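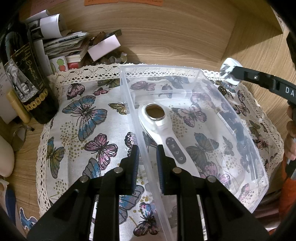 Gaditz hand-held gripper, two-jaw kit

Home
Kits
Spares
Build Notes
Workshop Hire
Cart

The Gaditz is a two-jaw gripper you hold in your own fist. It was drawn up by Musa Onyeka on the back bench at Hosis, our shared workshop, after he'd spent most of a winter trying to get a robot arm to pick up things that people keep on tables. The arm was fine. What it lacked was any idea of how to go about it, and Musa wanted a tool that would let him do the job by hand, with the same jaws, before asking a motor to have a go.

It comes as a kit. You get the black plates and linkages, the pins, the dark blue ribbed pads for the inside faces of the jaws, and a bag of fasteners that includes a couple of extras for the ones that will go under the fridge. Allow an evening. Musa says 45 minutes, but Musa has built more of them than is healthy.

What it's like to use

The jaws run parallel, so they close flat on whatever is between them. Thin upright edges are where it's happiest. Straddle the wall of a clear plastic tray and squeeze, and you've got a hold on the tray with whatever happens to be in it, a beauty gadget and its bits included. A lace-edged butterfly mat is a perfectly good work surface, and we've stopped pretending that anybody tests these things on a bare sheet of aluminium.

Soft packets are all right. Coins lying flat are a misery, and no change of pads we've tried has improved matters. Wine bottles depend on the bottle and on your nerve.

Specifications

Jaw opening: 101 mm at full stretch
Weight, built, no electronics: 691 g
Pads: dark blue, ribbed, replaceable
Body: black plates, pinned linkages
Handedness: either
Assembly: hex keys, a small flat file, patience

The weight gets comments. It's heavier than it looks in the hand after an hour, and Taner Altıntaş, who does our test builds, has taken to resting his elbow on a folded towel. He'd like it known that he asked for a lighter version and was given the towel.

Building it

The instructions are a printed booklet with line drawings. Read page four before you start, as it tells you which way round the linkages go, and they'll fit quite happily the wrong way until the last step. Press the pins home with a vice if you've got one. A hammer works too, though the plates will remember it.

Dress the edges with the file before fitting the pads. Pads go on last, ribs facing inward, and should sit flush with the jaw tips. Leave them overnight under light pressure. If you squeeze something straight away they'll creep, and then you'll be emailing us for spares, which we do sell, so suit yourself.

The pivots want a tiny drop of light oil every now and then. Keep it off the pads.

Fitting it to an arm

There's a bolt-on adapter for the Multisau wrist plate, sold separately because most people never get that far. We don't have one for anything else. The drawings are in the kit, and if you make your own adapter and it holds together, send us the file and we'll put it on the Build Notes page with your name on it. Someone at the Kļaviņa workshop has promised us theirs since August.

You'll need your own motor, controller and opinions about software. We can help with the first of those.

Ordering

Kits are cut in batches of 40, and the next batch goes to the laser when the current one is nearly gone. Orders are posted from Hosis in the arvo. Pick-up is fine if you ring first; the door sticks, so shove it.

Spare pads are sold in pairs. Spare pins come loose in an envelope. Left-over plates from bad cuts are in the tub by the door for whatever you'd care to put in the tin, and plenty of them are only slightly wrong.

Returns accepted on unbuilt kits. On built ones, bring it in and Taner will have a look, usually starting with page four.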